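Cell 2 notebook, Navstead bench, June, after lunch

Vija Bite asked me to write the packing rules down properly, so here goes, and please scribble on them!

Housekeeping first

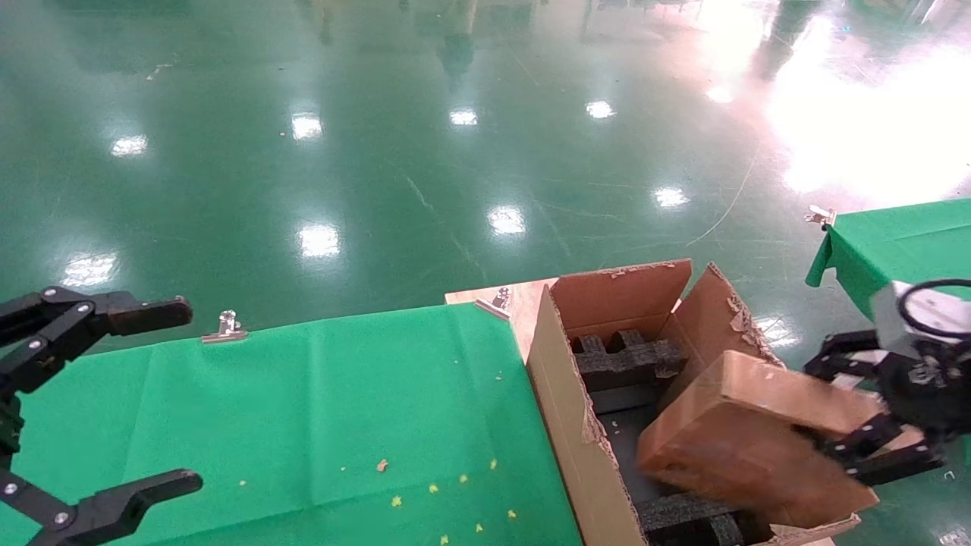

Our rule in Pleltevdale was always to clear the station before a run, and I'd like to keep it (I'm fussy, I know). The yellow specks on the green cloth want brushing off, and the clips a quick tug.

Grip force stays at 20 until we all agree otherwise. 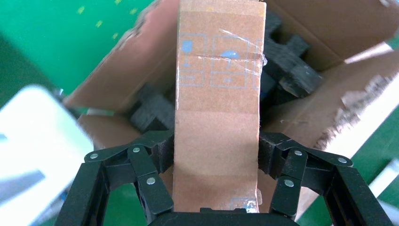
Handling marks

Read them before choosing a grip, umbrella and glass included, and write the limit in the log

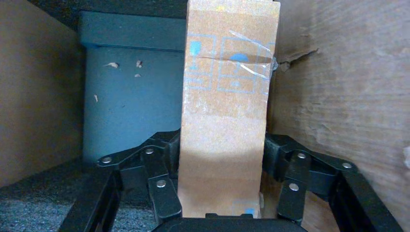

along with your initials, please, even when it's only a short trial.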